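Laundry & Clothes Care > Everyday Washing > T-Shirts

Which T-shirt tricks are worth your time?

I have been reading laundry advice for longer than is healthy, and I've come to distrust most of it. A lot of it gets copied from one page to the next without anyone trying it. Somebody's aunt put vinegar on something once, and now it's a rule. So over the winter I went through the tips I see most often for plain cotton T-shirts and tried the ones that didn't cost much. I'm one person with one washer, so take it for what it is.

Salt to "set" the color

This one will not die. You're supposed to soak a new shirt in salt water before the first wash so the dye stays put. Salt does have a job in some kinds of dyeing, when the dye is going on. Once the shirt has been made, sold and brought home, the salt has missed its chance. I soaked one of two navy shirts from the same pack and washed both as usual. By April they were the same slightly tired navy. Wash new dark things by themselves the first couple of times, in cold water, and keep your salt for the potatoes.

Vinegar in the rinse

Half true. A splash of white vinegar in the rinse can help with that stiff, coated feeling you get from too much detergent. It can also be skipped completely if you use less detergent, and most of us pour far too much. The cap on my bottle has lines you need a flashlight to read. I cut back to half of what I had been using and saw no difference in how clean things came out, apart from towels, which got softer. Check your washer manual before you make vinegar a habit, too. Some makers don't want it near the rubber parts. And never, ever combine it with bleach.

Washing inside out

I expected to knock this one down and couldn't. Turning shirts inside out puts the rubbing on the side you don't see, and it puts the sweaty side where the water and soap can get at it. It takes a few seconds. Prints last longer. Do it.

The freezer

People claim you can freeze a shirt overnight and it comes out fresh. It comes out cold. When it warmed up on my kitchen chair it smelled just as it had the evening before, with a faint note of frozen peas. If the underarms hold on to a smell after washing, try a longer soak in warm water with an oxygen-type powder before the next wash. Follow the package, and do the soak before the shirt has been through the dryer again. Heat seems to make these smells much more stubborn.

Stretched-out necks

Now we get to the subject with the most nonsense written about it. The usual promise is that you can dunk a baggy collar in boiling water, throw it in ice, and have it snap back like new. I tried it. The collar shrank a little, unevenly, and then relaxed again after one day of wear. I've also seen people run a gathering thread around the neck and steam it. That holds up slightly better, but you'll spend an evening on a shirt that cost less than lunch.
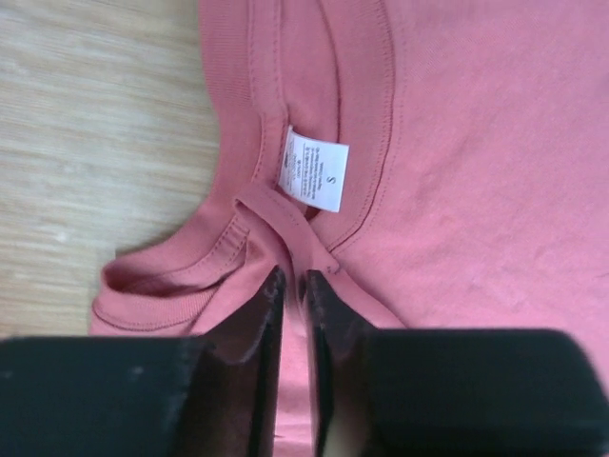 Prevention is dull and it works. Don't hang a wet T-shirt by the shoulders, and don't drag it over a fat hanger through the neck hole. Go in from the bottom hem. Dry it flat if you have the room, or fold it over the line at the chest so the weight isn't pulling on the collar. While it's still damp, pat the neckband into its proper curve with your fingers and leave it alone. You can do that on a table or a clean counter. Put a towel under it if the surface is bare wood, which doesn't care for damp cloth.

Special folding boards

I have a plastic one. It was a gift. It folds shirts into nice rectangles and then takes up more room in the closet than the shirts it's supposed to tidy. A big magazine in the middle of the back gives you the same width every time. Standing folded shirts on edge in the drawer is a good idea, I'll admit, mainly so you stop wearing the same top three. Don't cram them, though, or you'll be ironing what you just folded.

Dryer balls and friends

I was told they would cut my drying time by 40 percent. I timed several loads with and without. On a load of T-shirts that normally takes almost an hour, they saved me too little to bother writing down. They do keep sheets from rolling into a ball, so they live in the dryer on sheet day. Tennis balls did the same job and made a terrible racket. Cleaning the lint screen every single time did more than either one, and it's safer.

Baking soda on everything

Fine for a smelly hamper. As a stain remover on cotton I've found it mostly useless. For a fresh grease spot, a drop of plain dish soap rubbed in and left for 20 minutes beat baking soda, cornstarch and chalk. Old grease spots that have been dried in are another matter. I've won some and lost some, and I'm suspicious of anyone who says they always win.

I still haven't tested the aspirin trick for yellowed white shirts. I'll get to it when I have a yellowed white shirt I don't mind ruining – give me until summer.

Comments (4)

pinetree_mom
The boiling water thing ruined my favorite gray tee. Collar went wavy like bacon. Wish I'd read this first.

Dale in the basement
Disagree on the salt. My mother did it with all our jeans and they stayed dark for years. Maybe they made them better then.

quiltsandcoffee
Going in from the bottom hem with the hanger, I feel silly for never thinking of it. What about those velvet hangers, do they leave bumps in the shoulders?

rosie_b
@quiltsandcoffee mine do if the shirt is damp, not if it's all the way dry. I fold all my tees now anyway.

We use cookies to remember your settings and see which pages get read. By continuing to use this site you agree to our cookie policy. Accept | Manage choices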